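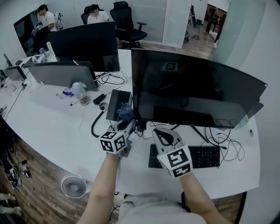

Hand-held grippers with marker cubes, one holding a blue cloth against a black box on a desk.

The Brirkevden gripper is a hand-held gripper built in pairs at Vometstead, a shared workshop in Luangrath. Nithin Arumugam began the design in July as a home project, and members of the workshop have since taken it through eight versions. A full pair uses up to 43 printed parts, and the jaws are a real pleasure to tune!

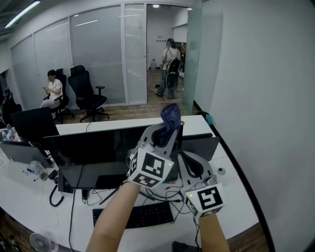
Tracking relies on printed square patterns, which let software work out where each gripper is and how it is tilted. The pattern goes on more than one face of the cube, so a raised gripper can show a square on the front and another on the underside. Cloth is the favorite test material, and a crumpled navy piece pinched in the jaws makes a wonderfully tough one. A larger version, Trerkovham, is being planned with three fingers.

Contact | Copyright Vometstead | Back to top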